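3. Method and site conditions

3.1 Selection of walls

The walls considered in this section were relined as part of the Hurnilent renovation program. All are external masonry walls that had lost their original plaster and were lined on the room side with plasterboard over timber battens. Party walls, ceilings and any wall with a chimney breast were left out. Walls with recorded rising damp were kept only where the damp-proof course had been renewed before lining.

The survey took in 789 taped joints. Of these, 682 could be followed to the second inspection in June. The remainder were lost to cupboards built over them, to repainting by occupants before the second visit, or to a change of tenancy. Lost joints were spread across the compounds and were not concentrated in any one room type, and no correction was applied for them.

Gkikas, who carried out both inspections, recorded each joint by wall, by height above the skirting and by distance from the nearest opening. A joint was scored as cracked when a line could be seen in the paint film under a hand lamp held at a low angle to the wall. Crack width was not used in the scoring. Width readings taken in a pilot exercise varied more between operators than between walls, and the paint itself hid the edges of the finer cracks.
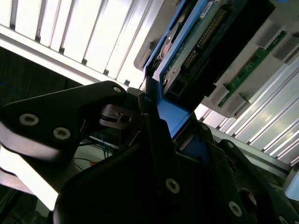
3.2 Jointing compounds

Each wall was finished with one of 4 compounds. Three were bought in bags or tubs under the trade names Tustach, Vora and Pacheco. The last was a site-mixed gypsum compound made up by the plasterer to the usual proportions and used as the reference. Tustach and the reference are setting compounds, hardening by reaction with water. Vora and Pacheco are drying compounds and were supplied ready mixed.

Paper tape was used throughout. The tape was bedded in a first coat, left overnight, and covered by two further coats, each feathered beyond the edge of the one before. Sanding was by hand with a pole sander. The drying compounds took a smoother finish with less effort, and the plasterers preferred them for that reason, but they also shrank more over the recessed edges and on several walls needed an extra skim before priming.

Primer and topcoat were the same on every wall. Colour was left to the occupant. Dark colours make fine cracks harder to see at a low angle, and walls painted in them were therefore inspected from both sides of the joint.

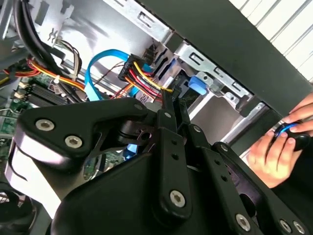
Casado maintained that the choice of compound would matter less than the moisture content of the battens on the day the board went up, and asked that batten readings be taken before the walls were closed. The readings were taken with a pin meter at the top, middle and foot of each batten. Where the foot was wetter than the top, boarding was put off and the room was ventilated with the windows open and the heating on.

The point was taken up again after the first inspection. Palma and Riedl, reading the results separately, both found that cracked joints were grouped by wall and seldom by compound. A wall tended either to have most of its vertical joints marked or to have none. Horizontal joints cracked less often, and butt joints at the cut ends of boards cracked more often than joints at tapered edges, as would be expected from the thinner cover over the tape.

3.3 Batten layout and board support

Figure 4. Flat plate mounted upright against a ribbed panel with evenly spaced vertical slats. 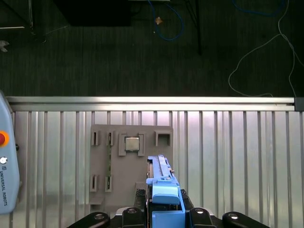

Battens in the older part of the program had been fixed wherever the masonry would hold a screw, and their spacing was uneven as a result. Boards cut to suit the room then met between battens, with the joint carried by the tape alone. In the later houses the battens were set out from one corner at a constant spacing and packed off the masonry to a string line. The slats in Figure 4 show the kind of regular vertical backing intended, although at a much smaller scale and in metal. With backing of this sort the position of every support is known once the first has been found, and board edges can be planned to land on one. Hollow spots in the masonry were bridged with packers, and a batten was moved off the set spacing only at reveals and service entries.

Miranda measured the projection of each batten face from the string line before boarding. Battens standing proud were planed and those lying back were packed again. No attempt was made to correct a face by driving the screws harder, a practice found on earlier walls where it had pulled the batten into a bow between fixings.

Screws were kept clear of the board edge and set just below the paper. Those that had torn the paper were backed out, the hole was filled, and a new screw was placed beside it. Boards were lifted 20 mm off the floor on a foot lever and the gap was left open behind the skirting, to keep the cut edge away from any water lying on the slab.

Results for the walls with regular batten spacing are given separately in Section 4 from those for the older layout.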